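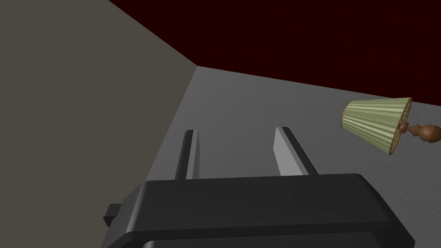 Simulated view from the wrist: two-finger gripper, with the table lamp on its side by the red wall.

Equipment > Planning and budgeting > Reviews

Review: Pavside, a simulator to use before you buy the arm
By Zoila Henao
January 10, 2024

I ought to say first that I am not a programmer. I do the buying for Salazar, a small workshop that repairs and rewires household lamps, and since September my job has been to work out whether we can afford a robot arm for the handling between benches. Percy Ticona, who would have to live with the thing, asked for Pavside so that he could try a few grippers on screen before I signed for a real one. I grumbled a bit, then paid the 682 pounds for a year, and I am rather glad I did.

You build a plain room, drop in an arm and a gripper from the library, add your objects and watch from wherever you like. Percy likes the wrist view best, and I can see why – you get the two fingers rising up in front of you and the lamp lying over on the floor beyond them, and all at once the questions on my spreadsheet make sense. How wide must the fingers open? Would we take it by the pleated shade (please, no) or by the turned wooden base? Flat fingers with no pads on a rounded, glossy shape made me put a line for padded fingertips in the budget, and I doubt I would have thought of it from a catalogue.

Over the trial Percy ran 41 set-ups with three grippers. We crossed one off the list entirely, and the quote from Sunstead came down nicely once we knew which extras we could leave out.

Now for the grumbles. The rooms are very bare, and the lighting is so even that I wouldn't trust it to tell you anything about how a camera will cope in a real workshop with windows. Adding your own objects is fiddly, and it took Percy more than 20 hours to get our lamps in at the right weights. Put that time in your budget, please, as I didn't. Help is by email only, though the replies were kind and quick.

We looked at Pitar as well, which has much prettier pictures, but it charges for each gripper you try, and trying lots of them was rather the point for us.

Would I renew? Probably for one more year, until the arm is in and settled. If you already know exactly which gripper you want, you could skip it and put the money towards spare fingers.

Contact the reviews desk | © 2024 | Back to top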